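# Taping Up a Plastic Shell: What We Learned About Packing Tape

Elli Ahonen, design and materials project, Dunstead
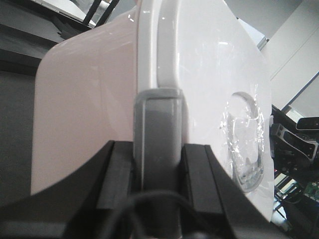
*Fig. 1. The white shell close up, with the gray piece and the taped oval cutout.*

So my project was about tape. I know, I know – but hear me out! I wanted to find out which kind of tape you should put on glossy plastic if you want to cover a hole for a while and then get the tape off again without a sticky mess. I got the idea at home, when I peeled the tape off a new kettle in December and spent the whole evening rubbing at the gunk with a dishcloth.

The cutout on our shell is a long oval with gray walls inside, and it's a pain to cover. The plastic around it is smooth and bright, so you'd think the tape would lie down nicely, but the face has a curve along its edge and the tape wrinkles the moment you go around it. You can see how crinkled the clear tape is in Fig. 1. I tried to be neat. I really did.

## What I used

- clear packing tape (the cheap roll from Laitinen, the store near school)
- masking tape, same store
- Londeo low-tack film, which my teacher had in her cupboard
- dish soap, warm water, an old T-shirt

I put strips of each one on flat scraps of glossy plastic and left them on the windowsill for 192 hours. Then I hung a 500 gram weight off the end of each strip and timed how long it took to let go.

## What happened

The clear tape won by miles. It held for 614 seconds before the weight dropped (on a folded towel, thankfully). The masking tape gave up after 43 seconds, and the Londeo film slid off while I was still reaching for the stopwatch, so I don't have a proper number for it. I should have used a lighter weight and I'd do that next time.

Getting it off was another story! The film left nothing at all. The masking tape left a faint line that came off with soap. The clear tape left a gummy patch on every single scrap, and I had to go over it again and again with the T-shirt before it stopped grabbing at my fingers.

## Things I'd change

I only tested on flat pieces, and a rounded shell is a lot harder. Short strips that overlap might go around a curve better than one big sheet, so I'd like to try that with all three tapes. I'd also keep some strips out of the sun – the windowsill gets really warm by lunchtime and I have no idea how much that mattered.

For the Kovirham display I'm going with masking tape on the flat parts and the clear stuff only where it has to hold.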